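Cumlow's kitchen swap is back, and I'm clearing a cupboard for it

Wed 26 July

Good news for anyone in Cumlow with too many baking tins: the kitchen swap is on again this Saturday, and this time it's in the old drill hall on Pramthorpe Road, so we won't all be squashed into the library foyer like we were in March. I went to that one for a cheese grater and came home with a fish kettle (I don't even like fish that much), so I'm not to be trusted, but I'll be there again with my bags.

If you missed it last time, it works like this. You bring kitchen things you don't use any more, you get a paper token for each one, and you spend your tokens on whatever takes your fancy. A token is a token, so a wooden spoon costs the same as a casserole dish. I heard a bit of grumbling about that in the queue in March, mostly from people holding casserole dishes, but the organisers have stuck with it and I'm glad. The moment you start pricing things it's a jumble sale, and we've got plenty of those.

The March swap had 145 people through the door and by closing time there were 52 things left over, which went off to the charity shop in Sellisholm the next morning. I'd have guessed far more! Nearly all of it was mugs, from what I saw. Please, if you can bear it, leave the mugs at home this time. The notice on the library board says the same thing, only more politely.

Pans are what everyone wants. They went in the first ten minutes last time, and there was very nearly a scene over a milk pan. So if you've got a decent saucepan sitting at the back of a cupboard, this is its moment.

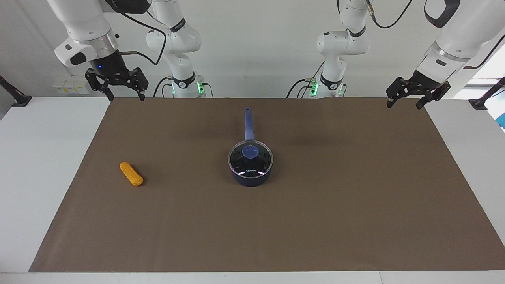

What to bring and when

Doors open at ten and it all finishes at one. You can drop things off on Friday evening between 5 and 8, which I'd really recommend if you're bringing anything heavy, as the parking on Pramthorpe Road is dreadful on a Saturday with the market on. You'll get your tokens when you drop off, so don't lose them between Friday night and Saturday morning. I speak from experience there.

Pots, pans, tins, bowls, plates, cutlery and gadgets are all welcome as long as they're clean. Knives need to be wrapped in newspaper and handed over at the desk. Anything with a plug is a no, I'm afraid, so my sandwich toaster is staying put for another year. Chipped plates are a no as well.

You can still come if you've got nothing to swap. Everyone gets one free token at the door, and after noon whatever is left can be taken without any tokens at all, which is how I ended up with the fish kettle.

The Ledesma bakery is doing the refreshments again, and they've promised the almond buns, which ran out before I got anywhere near them in March. Tea is by donation. The number 8 bus from Sellisholm stops right outside the hall, and there's a ramp at the side door if you need to avoid the steps.

I'm bringing two roasting tins, a jelly mould and, yes, the kettle.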